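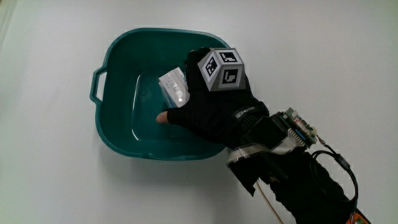
"So you teach people to wash wool?" is what a new student asked me at the door this April, and yes, I do, though it's only the first evening of the course. Hi! I run Okinico, a small hand-laundry and mending school above the old Zirkness button shop, and I've been fussing over other people's sweaters for most of my adult life.

## How it goes

Classes are small (8 people, tops) and a course runs for three evenings. We start with washing, move on to darning, and spend the last night on whatever you've dragged out of the closet. Moth holes, felted cuffs, a blanket the dog got to – bring it all! I've taught over 500 people so far, and I still get excited about a good elbow patch.

You don't need to know how to sew. Thread and needles are here, and so is the tea.

## Where we are

Up the stairs on Orbán Street, green door, ring twice because the bell sticks. I also sell darning yarn from Inow, a tiny mill whose mustard shade I can't keep on the shelf. New course dates go up on the door first and on this site a day or so later.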